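Comparing Two Finger Shapes for a Hand-Held Gripper Pair

Project report, group 4
Nabila El Khatib, Hazem Ait Ali, Dace Raudsepp
Supervisor: Abdelghani Samir
Submitted Sep 1, 2019

1. Background

The lab already had a pair of hand-held grippers when we joined. They are used to record how a person does a task, so that an arm can be made to repeat it later. Each gripper is held in one hand and has a cable that carries the finger position to the recording computer. The lab calls the pair Drultum, after the name on the first set of drawings, and we use that name in this report.

Earlier groups had complained that the original short fingers were hard to use with cups and other thin-walled objects. Mahmoud Filali had drawn a longer, flatter finger the year before but it had only been tried on blocks. Our task was to compare the short finger with the long one on the same set of objects and to say which should stay on the grippers for the recordings planned for November.

2. Equipment

The two grippers are the same design. Only the fingers were changed between conditions, and both grippers always had the same type fitted. The short finger is a straight bar with a rubber pad. The long finger is shaped like a paddle and has no pad.

Recording was done with the Trisenari logging program, which stores the opening of each gripper together with the camera picture. We did not change anything in the program except the file names. The table was covered with a white board because the wood grain made it hard to find the edges of clear objects in the recordings. The board moved a little during our first trial runs, so we clipped it down before starting the real ones. Hazem marked the start points on the board in pencil and wiped them off once the objects were placed.

3. Method

Each trial had one object and one action. The actions were: pick up and put back, move from the left side to the right side, pass from one gripper to the other, and turn upside down. Nabila and Dace did the trials. Hazem ran the computer and wrote down the result.

A trial counted as a success if the object was moved as asked and did not fall, tip over or get dented. We had planned 1,000 trials. We completed 949. The rest were dropped when a cable connector on the right gripper came loose and the logged opening stayed at zero. We found this only when checking the files, so the last part of the passing trials with the short finger is smaller than it should be. We did not have table time left to repeat them.

4. Observations

On blocks and boxes there was little to choose between the fingers. The short finger felt firmer, and both operators preferred it for turning a box over.

On cups the long finger was better. With the short finger the body of the gripper has to come down close to the rim, and it hides the cup from the camera at the moment of the grasp. The long finger can reach the wall from the side and the cup stays in view for more of the movement.

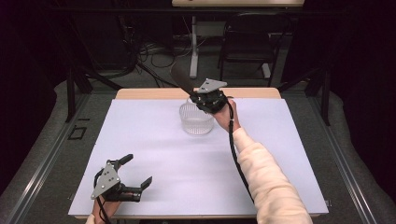 Figure 1. Long fingers fitted, clear plastic cup on the white board. The right gripper is close to the cup and the left one is held open.

The long finger has its own problems. It bends when the operator squeezes hard, and the two tips then no longer meet. Passing an object between the grippers also took practice, as the paddles knocked into each other if both hands came in at the same height. Dace got around this by tilting the left gripper. Nabila kept both level and had more drops early on.

The cables were a nuisance with both types. If the cable was allowed to hang in front of the wrist it pulled the gripper down during longer trials. Running it along the sleeve helped.

5. Recommendation

We suggest keeping the long finger for the November recordings, with a rib added along the back to reduce bending. A thin rubber pad should be tried at the tip. The short fingers should be kept in the drawer for box tasks.

The cable connector needs a latch or at least tape, and Trisenari should show a warning when the opening value does not change during a trial. Abdelghani has the list of affected files.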